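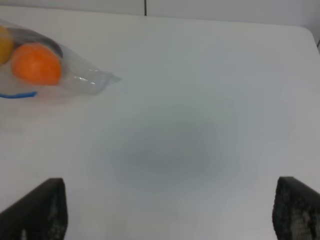

家事ロボットによる袋の取り扱い

家事ロボットによる袋の取り扱い（かじロボットによるふくろのとりあつかい）は、家庭や小売店の作業場で使われる袋を、機械の腕でつかむ、開ける、運ぶ、閉じるといった作業の総称である。ロボット工学では柔軟物操作の一分野とされ、衣類の折り畳みや紐の結束と並べて論じられることが多い。食品の小分け、買い物後の片付け、青果の袋詰めなどに含まれる工程で、人間には容易であるが、機械による完全な代替は限られた条件でしか行われていない。

概要

食器や缶のような剛体は、位置と向きが分かれば、つかむ箇所をあらかじめ計算できる。袋は触れるたびに形が変わり、つかむ前に立てた計画が、つかんだ後には当てはまらなくなる。中身が入っている場合は重心も移動する。透明な袋ではさらに、フィルムの輪郭を背景と見分けにくいという問題が加わる。

作業の区分には研究者による違いがあるが、Odette Hervieuの整理では、把持、開口、出し入れ、閉口の四つに分けられる。把持は袋のどこかをつかんで動かす段階を指し、他の三つの前提となる。開口と閉口は口の構造に左右され、ジッパー付き、紐付き、口を折るだけのものでは必要な動作が異なる。

歴史

工場の包装工程では、袋を扱う機械が早くから使われてきた。規格のそろった空袋を重ねて供給し、吸盤で口を開き、製品を落とし込んで熱で封をする方式が代表的である。袋の寸法、置き方、投入の時機がすべて固定されているため、毎回の観察を必要としない。家庭では前提が逆になり、袋の種類も置かれ方も一定しない。包装機械の技術が台所にほとんど移されなかったのは、この違いによる。

その後、カメラの画像から直接に腕の動きを求める学習型の手法が広まり、形の定まらない物も対象に含まれるようになった。人が腕を遠隔操作して手本を示し、その記録を機械に学ばせる方法がよく用いられる。Jérémie Bessonは、袋の片付けに関する手本を2,000回分集め、Wumgateの名で整理した。Wumgateは中身の組み合わせと袋の向きを変えて記録した点に特徴があり、後発の手法の比較に使われている。
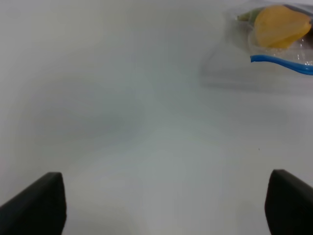

把持の方法

袋をつかむ部位は、中身ごと胴を持つ方法と、口や縁のフィルムをつまむ方法に大別される。胴を持つ方法は安定するが、果物などの傷みやすい食品では力の調整が必要になる。縁をつまむ方法は中身に力がかかりにくい反面、指先の位置が数ミリメートルずれただけで空振りになる。平らな台に密着したフィルムは特につまみにくく、指先で台をこするように動かして皺を寄せ、浮いた部分を挟む手順が試されている。

ハンドの形式は、2本指の平行グリッパーが標準的である。多指ハンドは人の手に近い動きができるが、制御が複雑で、価格と保守の面でも家庭向きとは言いにくい。吸着式は平滑なフィルムに向く一方、皺があると空気が漏れる。Kurodaと呼ばれる方式は平行グリッパーの指先に柔らかい材料を貼るもので、薄い物を挟んだ際の滑りを減らすことを目的とする。

透明物の認識

透明なフィルムは光を通すため、通常の距離センサーでは表面の位置が正しく得られず、背後の台の距離が返ることがある。照明の反射は表面の手掛かりになるが、袋が動くと反射の位置も変わり、輪郭と取り違えられる場合もある。白い台の上の白っぽい皺は、とりわけ区別が難しい。

このため、実用に近い手法の多くは、色の付いた部分や中身を手掛かりに袋全体の姿勢を推定する。Divixは色の目印から口の向きを求める方式で、無地の袋では精度が下がる。中身の色に頼る方式では、食品を取り出した後の空袋を見失いやすい。
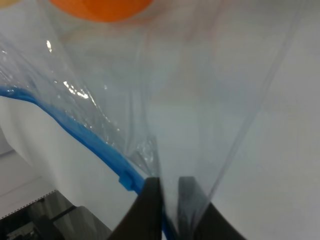

開閉

ジッパー付きの袋の開閉は、柔軟物操作の中でも難しい課題に数えられる。開ける際には、口の両側のフィルムを1枚ずつ分けてつかみ、反対方向に引く必要がある。片腕の機械では袋を固定する手段がなく、引いた方向に袋全体が動いてしまう。青いジッパーのように着色された口は画像上で追いやすいが、黒い指の間に端が入ると、その先は手首のカメラから見えなくなる。束になったフィルムを挟んでいる場合には、1枚だけをつかんだのか、重なったままつかんだのかを画像のみで判断することも難しい。指先の触覚センサーで厚みを推定する研究があるものの、薄いフィルムでは差が小さい。

閉じる際には、溝の両側をかみ合わせ、端から端まで押さえながら指を滑らせる。途中で溝が外れると、見た目は閉じていても中身が漏れる。スライダー付きの袋ではつまみを動かせば足りるため、機械にとっての難度は下がる。双腕の機械を用いれば袋を固定する問題は軽くなるが、設置場所と費用の制約が大きくなる。

評価

性能は成功率で示されることが多いが、何を成功とみなすかは一定していない。袋が台から離れた時点で成功とする試験もあれば、指定の場所に置き、中身がこぼれていないことまで求める試験もある。Irkusは後者の立場を取る評価手順で、人が途中で袋の位置を直した試行を失敗として扱う。所要時間を併記する点も特徴とされる。

数値の比較には注意を要する。同じ機械でも、袋の厚さ、中身の重さ、台の材質によって結果が変わる。台に置く物を一つの袋に限った試験の成績は、食器や布巾が混在する台所での成績を保証しない。

実用化の状況

2026年5月の時点で、一般家庭において種類を問わず袋の開閉から片付けまでを任せられる製品は、普及していない。中身の入った袋を決まった箱へ移す作業は、把持と運搬だけで完結し、置き場所も固定できるため、比較的早い実用化が見込まれている。小売店の作業場では、袋の種類を統一できることが有利に働く。
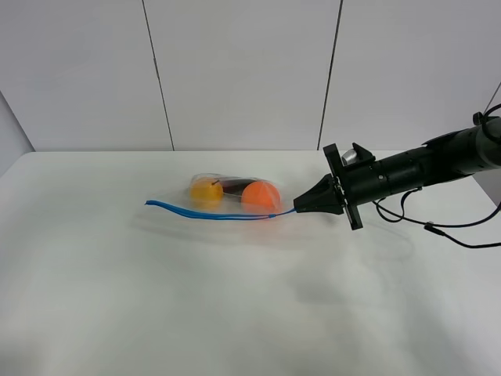 白い台の上の透明な袋とロボットアーム。袋には黄色、紫色、橙色の物が入っている。

Hervieuは、機械の能力を高めることに加え、袋の側を扱いやすくする設計も検討すべきであると主張している。口の両側で色を変える、つまみ代を広く取る、縁に適度な硬さを持たせるといった案があり、握力の弱い人の使いやすさとも重なる。これに対しBessonは、家庭にある袋を置き換えることは現実的でなく、既存の袋を対象に研究を続けるべきだとする立場を取る。

安全面では、つかみ損ねた際の動作が課題となる。フィルムが指に貼り付いたまま腕が動くと、周囲の物を引き倒すおそれがある。そのため、指を開いた後に画像で袋の離れを確かめ、確認できない場合は停止する手順が採用されることが多い。停止のたびに人の操作を要する機械では、作業全体にかかる時間が手作業を上回ることもある。

関連項目

柔軟物操作
平行グリッパー
模倣学習
包装機械
透明物体の認識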